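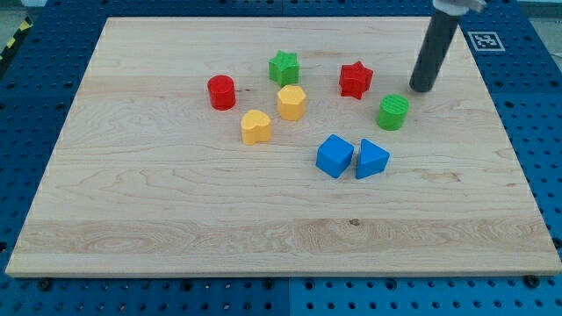

How often should I oil a maple chopping board?

I've had mine since November and it looks dull. The tin of Nundex says every 20 days, which seems a lot.

2 answers

Depends on use. I do mine when water stops beading. Wipe it on, leave it 20 minutes, buff off the rest — don't leave it sticky. Stand it on edge overnight. Mineral oil from the chemist is fine and cheaper.

Olive oil works, used it for years

Reply: it goes rancid. Mine stank by summer and I had to sand it back.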